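Renetora Student Robotics Program - Workshop Notebook
September 26, 2023
Entry prepared by Trilok Vashisht

The Hera team continued the computer assembly task in preparation for the Skokthorpe round. Work began at the mock motherboard panel.
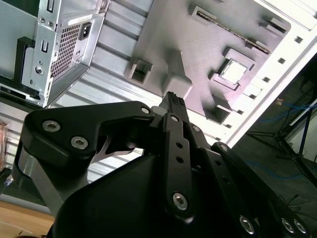

Approach speed was held at 200 mm per minute for all runs, as agreed in August. Students are reminded to log the jaw opening before each grasp of the processor.

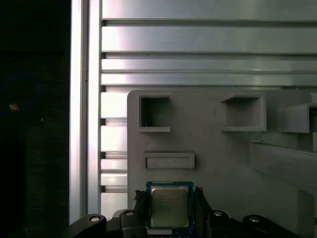
p. 174

Grasp height remains the open question. The Suksawat group favours a lower grip - the colour-coded offsets in their table should be checked against ours.

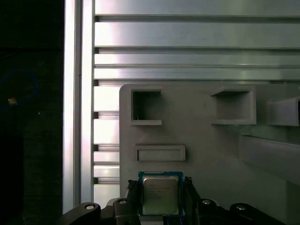
Vashisht remarked that the wrist angle ought to be settled first, and that grip height could wait until the next session.

The Dell tower is to be used for the socket exercise. Its retention frame stays open between attempts.

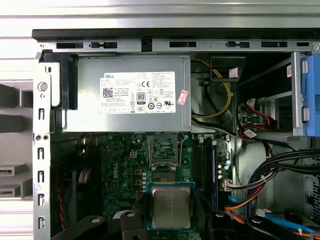

Force limits for this exercise are unchanged. Run files are to be saved under Hera, folder 4, before the bench is released.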